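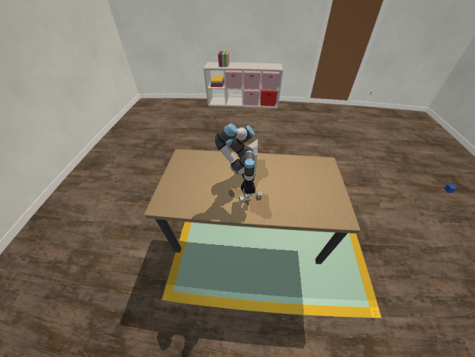 Week 4: Preparing a DJ Mix for Listening at Home

Course: Introduction to Electronic Music Practice
Instructor: Huiling Yin
Assistant for the listening lab: Yufang Shi

1. What we mean by a mix

In this course a mix is a continuous recording in which one person selects tracks by other people and joins them. It is different from mixdown, where the levels inside one track are balanced. English uses almost the same word for both, so please write "DJ mix" or "mixdown" in your assignments.

A mix for the club and a mix for home listening have different needs. In the club the DJ can watch the dancers and change the plan. At home the listener may be cooking or sitting on a train, and can stop at any moment. For this reason the first four minutes are very important, and long introductions with drums only are usually too slow.

2. Tempo

Count the beats per minute (BPM) of each track before you begin. If your software gives 80, check also 160, because many programs mistake half time for full time. A change of tempo inside the mix is permitted, but the listener should not feel that the player is broken. Three ways to do it:

Use a track without drums as a bridge.
Let an echo of the last bar fade, then start the new tempo.
Move the tempo slowly during one long track.

Listen to the Lurnthorpe mix by Cai in the lab. At minute 31 the drums disappear and only a low organ note remains. The new tempo enters under this note. Most students in past years did not notice the change the first time.

3. Bass

Two bass lines together almost always make mud. Turn down the low EQ of the outgoing track before you bring up the low EQ of the incoming one. Do it on the first beat of a phrase, normally every 16 or 32 bars. Small speakers hide this problem, so use the headphones in the lab.

4. Order of tracks

Write your track list on paper and mark the energy of each track from 1 to 5. A line which only goes up is tiring. Praller, in the second listening example, puts his quietest record directly after the loudest one, and I think this is the strongest moment of his set. You may disagree in your report, if you explain with your ears and not only with theory.

Assignment

Make a DJ mix of 31 minutes and write a report of no more than 880 words. Include the full track list with artist and label. The Studmont listening room is open for this work on Wednesday until 6 p.m. Please sign up with Yufang Shi and bring your own headphone adapter.

Reading for next week: chapter 4 of the course reader, on radio and the host's voice.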